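Play food

Play food is toy food. Also called pretend food or toy food, sometimes kitchen toys when the pots and dishes are counted in. Children use it for make-believe cooking, shopping and serving meals. Made from wood, plastic, felt, crochet, cardboard, salt dough and, in home sets, whatever is in the cupboard.

Overview

Most sets copy food a child would know from home. Fruit, bread, eggs, a slice of cake. Condiments came later and are less common, although bottles are popular because they can be tipped and "poured". Sold loose, in baskets, or as themed boxes (breakfast, picnic, pizza). Usually sized for a small hand, so scale is all over the place. An egg can be as big as a loaf in the same box and children rarely mind.

Play food is related to the dollhouse food made by miniaturists, but that is a seperate hobby with its own scales and is mostly for display.

History

Small clay and wooden foods are much older than the toy trade. Dollhouse kitchens had plaster hams and fish glued to their plates. Free-standing pieces, meant to be picked up and moved about, spread with the toy stove and later with the toy shop counter. Tin came first for the dishes, then molded plastic for nearly everything. Hollow plastic fruit was cheap and light and cracked along the seam.

Felt food grew out of home sewing. Patterns passed around by hand, later in magazines and then online. Tariq Satti's booklet The Felt Pantry collected a lot of these in one place and is still the one most hobby sewers start with. It was reissued on 4/25/22 with 68 patterns, the bread section redrawn.

Materials

Wood. Heavy, lasts, paint chips at the corners. Cut-apart pieces are held together with hook and loop tape or magnets.

Plastic. Washable. Hard shells for fruit and vegetables, softer vinyl for meat and cheese.

Felt and fabric. Quiet, soft, easy to mend. Wool felt holds its shape better than acrylic, which pills. Details such as seeds or lettering are stitched or appliqued, or drawn on with fabric marker. Flat foods are easiest (fried egg, toast, cheese slice). Tall ones need firm stuffing or a cardboard core.

Crochet. Round foods mostly. Worked in a spiral from the base up.

Paper and dough. School projects. Short life.

Packaged foods are a small genre of there own. The maker copies the label and the outline of the package more than the food, and a simple outline helps. Bottles, milk cartons and tins are the usual ones.

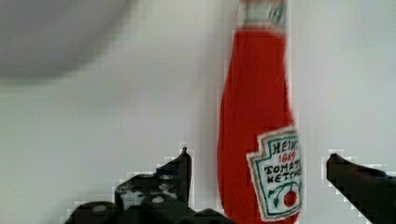
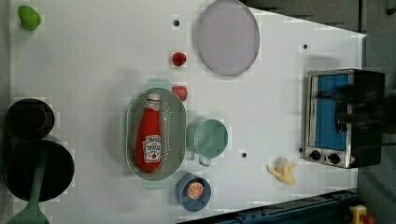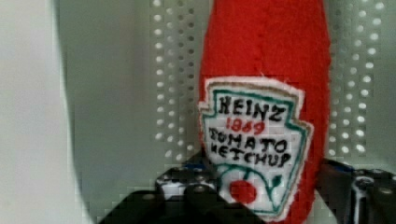
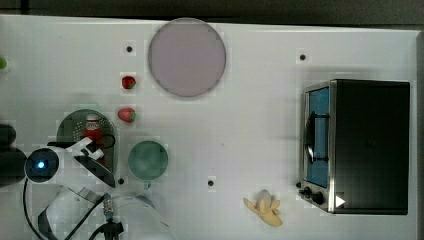
Play food and toy dishes on a white tabletop (second and fourth pictures); a soft ketchup bottle (first and third).

Commercial sets

Large toy firms sell mostly plastic. Wood and fabric are left to smaller ones. Jelano, a mail-order maker, began with wooden bread and moved to felt under its designer Trinidad Mangubat, who dropped the glued-on details and had everything sewn. Its grocery line was numbered, and collectors still go by number. No. 597, a sandwich in seven layers, is hard to find complete as the tomato gets lost.

Clisar made hollow plastic fruit for preschools in plain colors, no leaves or stems. Suvurer sold kits, precut felt with thread and a needle, 500 of each design and then no more. Unopened kits trade for more than finished pieces, badly sewn ones for almost nothing.

Use in play and teaching

Common in preschools. The food corner is usually paired with a toy register or a play stove. Uses include:

sorting by color or kind
naming foods, also in a second language
taking orders, with a pad and pencil
sharing out portions between dolls or friends
talking about foods a child has not tried

Zeeshan Bugti's classroom handbook Ansari Corner argues for fewer pieces, changed often, and for foods from the families in the room. A tub with only burgers and fries gets used for one game, he writes. Jabari Mwakyusa took the opposite view in a review and wanted big mixed tubs, on the grounds that odd combinations make the best stories (soup of grapes and a waffle is his example). The two have gone back and forth on it since.

Safety

Small pieces are a choking hazard for children under three. Grapes, berries and peas are the usual worry and many makers enlarge them. Magnets should be fully enclosed. Buttons and beads are best left off fabric food for babies, stitched dots instead. Very realistic pieces sometimes get bitten, so paint and dye should be suitable for mouthing.

Care

Plastic goes in warm soapy water, but hollow pieces with holes trap water inside and grow mold. Wood is wiped, never soaked. Felt is spot cleaned with a damp cloth and reshaped by hand. Machine washing shrinks wool and lumps the stuffing. Lâm Thái, who repairs fabric toys, suggests shaving pilled acrylic with a sweater comb and opening the back seam, not the front, when restuffing.

Collecting

Minor field. Boxes matter a lot, plus instruction sheets for kits. Tin dishes are collected seperately and cost more. Home-made pieces have little resale value unless signed, and few are.

See also

Dollhouse
Felt
Toy kitchen
Pretend play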